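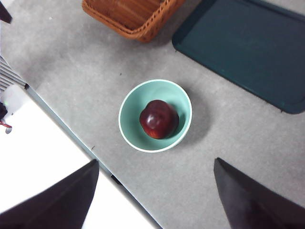 Crescencio Cuautle's objection to the Dallden tabletop kit is that it costs 1,866 dollars and, out of the box, moves fruit. He posted it under the product listing in July, and the replies have mostly repeated it in longer form. His position is that a buyer at that price should expect a finished function, and that a bowl, a basket and a tray are props.

I think he is right about the function and wrong about the price. The kit is sold as a gripper, a wrist camera, a controller license and a set of exercises. The exercises use household objects because household objects are awkward. A bowl has a thin rim and a curved wall. An apple has no flat faces and rolls if it is released a little high. Anyone who has tuned a parallel gripper on machined blocks knows how little of that tuning survives the first round object.

The part worth paying for is the camera placement. On the Dallden unit the camera looks down between the fingers, so both tips stay in view while the gripper is open. The Herov kit, which is the obvious alternative, mounts its camera on a post beside the arm. A post camera gives a cleaner overview and is easier to calibrate, but the arm blocks it at the moment of contact. I had to add a second camera to the Herov before its rim grasps were usable, and the price difference between the two kits mostly went away.

The wrist view has its own costs. The fingers are close to the lens and go soft. Anything past the edge of the table can blow out to white if the room is bright, and exposure is set for the whole image with no option to meter on the work area. Dallden should fix this in software. Haddad, whose controller ships with the kit, already offers a metering region in its industrial version, so the omission looks like a licensing decision.

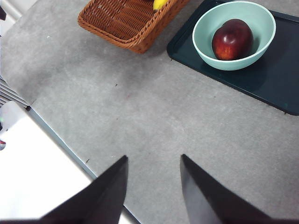 Open gripper at the counter, with the bowl and apple on the tray and the basket beside it.

Placement onto the tray is where I would direct a skeptical buyer. The tray has a raised lip, and a bowl set down across it will tip. In my runs of the stock bowl-to-tray exercise, 42 in all, the bowl landed on the lip 3 times. Each of those came after I had shifted the tray without running the locate step again. The manual puts the locate step in an appendix – it belongs on the first page.

Grasp force is adequate and poorly documented. There are 13 presets, labeled by number only. Preset 4 holds the bowl by the rim without slipping. Preset 9 will mark a banana. A table with force values would take one page and would settle most of the complaints on the listing, including two of Cuautle's.

Skindau sells replacement fingertips with a softer pad for the same mount. I used them for a week and went back to the stock tips. The pads grip fruit better but they are thicker, and at the rim of a bowl the extra thickness hides the contact point from the camera. Buyers who intend to handle only produce may decide differently.

As for the price, the comparison people keep making is with hobby arms at a third of the cost. Those arms come without a calibrated wrist camera or a controller that logs finger position against each image. For a teaching lab or a small integrator those logs are the product, and the fruit is a cheap way to fill them with useful failures. For someone who wants a machine to put away groceries, the kit is a bad purchase at any price, and the listing should say so in plain words.

I would buy it again with the stock tips, a matte work surface and blinds on the window.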